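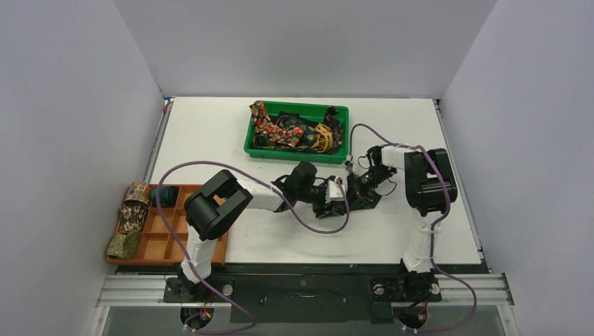

Unit 9: Message Queues Between Business Systems
Instructor: Nermina Radulović

A message queue lets two systems exchange data without both being online at once. In the course setup, Trava (order entry) writes each order to a queue, and Vusier (billing) reads it when ready.

Terms
Producer: the program that sends the message
Consumer: the program that reads it
Dead letter queue: where messages go after repeated failures

In the lab data set there are 427 orders. Over 80 have a missing customer code and will fail on the first read. Fix the mapping table, then replay them.

Reading: Chapter 4, up to page 95. Bring your replay log to the next lab.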